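**Thread: Scoring partial success in the shelf-to-table protocol**

**grondach_methods** · 2024-05-08

The Grondach evaluation group requests comment on a proposed change to the shelf-to-table protocol. The present rule records a trial as a success only when the object stands upright on the table at the end. Under that rule, the Karketer policy succeeded in 74 of 243 trials. We propose a staged score with separate credit for grasp, lift, transfer, and release.

**zellik_eval**

Zellik does not support the change as written. Staged scores hide the failures that matter to a store operator. A can left lying on its side has not been placed, and it should not earn most of the points.

**echeverri_lab**

We respectfully disagree. Our annotators labeled 40 trials under both rules, and the binary rule assigned the same zero to a missed grasp and to a poor release. Those two outcomes call for different corrections in training. Material from our own setup follows.

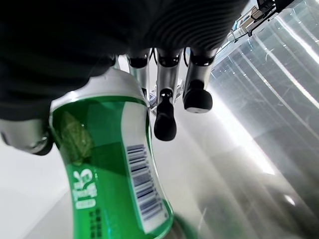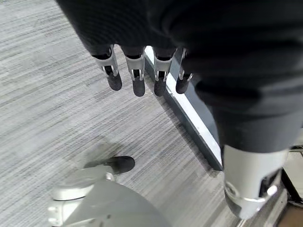 Wrist views first, then head views of the shelf and table.

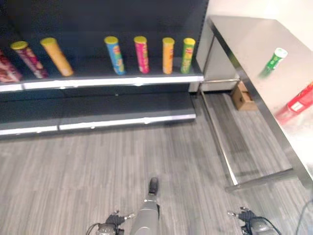
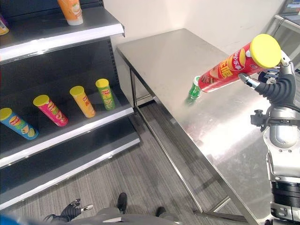

The annotators worked from wrist and head video together. Agreement was weakest at the boundary between lift and transfer, where the written definition refers to "clear of the shelf" and gives no distance. We recommend a fixed clearance of 7 cm before the proposal is adopted.

**zellik_eval**

A fixed clearance would help. Our objection to the total score remains — a single weighted number will be quoted without its parts.

**grondach_methods**

The clearance is accepted for the next draft. On the second point, we are prepared to require that stage counts and the binary rate appear in the same table, with no weighted total. Would Zellik accept that form?

**zellik_eval**

Yes, provided the binary rate is in the first column. Please also state how a regrasp during transfer is scored.

**echeverri_lab**

We have scored a regrasp as one continuous transfer if the object is not dropped. We would prefer that it be reported separately and will send wording before the August revision.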